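Clascombe Packing Works opened its doors in April for what the flyer called a morning of "hands-on kitting", and I went along mostly to find out whether anyone could make putting small things into trays sound like a discipline. The parking cost me six dollars. The coffee was free and tasted like it.

Apinya Chareonsuk led our group. She has run the tray benches for long enough to be wary of the word "system", which I warmed to, though she still used it a fair bit. Clascombe makes up sample sets for other firms, and the pitch is that every item has its own tray and its own colour, so that a new starter can learn the bench in a shift. The wall chart listed 271 separate items. I asked how many of them a new starter remembers by lunch and got a smile.

My doubts about colour coding are old ones. It works beautifully until there are more things than colours, and then you're back to reading labels like everybody else. By the second bench I'd seen the chart use the same green for a stock group and for a "checked" sticker. Apinya said people get used to it. I'm sure they do – people get used to all sorts of things.

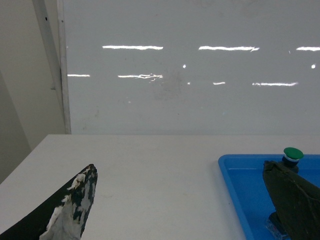
Blue tray on the bench, with a small green-capped cylinder inside.

The trays themselves I liked more than I'd expected to. A raised rim is a modest idea but a good one, and anyone who has chased a small round object across a workshop floor will see the point of it. Whether you need the version sold by Trundum, at the price in the brochure they kept handing us, is another matter. My neighbour in the group, Zainab Ogunleye, packs orders for a ceramics studio out Brirbridge way and does perfectly well with baking trays from the op shop. She wrote down the Trundum price, underlined it and put the pen away.

Then came the talk. We sat through 2 slides on "flow" and a great many on awards. The figure of 886 sets a day came up several times, and I never did get a clear answer on whether that was an average or the best day they'd ever had. The man from Michalík, who supplies the benches, said it depended how you looked at it. I'd have liked to look at it on paper.

The last half hour was better. We were let loose on a practice bench with a picking list and told to make up a set. I finished mine with one item left over, Zainab finished hers clean, and the supervisor checked both against the list in less time than it took me to find my glasses. That did impress me. The checking is where the skill lies, and it got less attention in the talk than the lunchroom renovation.

Worth a visit if you pack anything for a living, and bring your own questions. Wear a jumper too, as the hall is cold until mid-morning. They're planning another open day once the second line of benches is in, and I've put my name down for it, mainly to ask about that 886 again.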